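Progress on the Garero study room, February

Hi all — quick one from me. The gray carpet is down, and I love the streaks in it! We've spent 3342 of the grant so far, and 289 of that went on underlay. 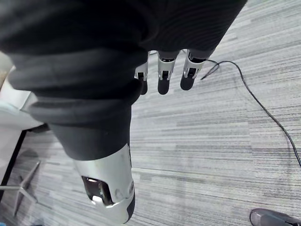

Next up are the shelves from Wojcik, ten of them, and then the desks. I still want to get every cable off the floor before we open up to 35 kids (the Trelto clips are on order).

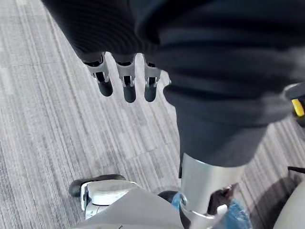 Plaltus asked whether the carpet would stand up to chairs being dragged over it all day. I've ordered felt pads, and I'll report back next month.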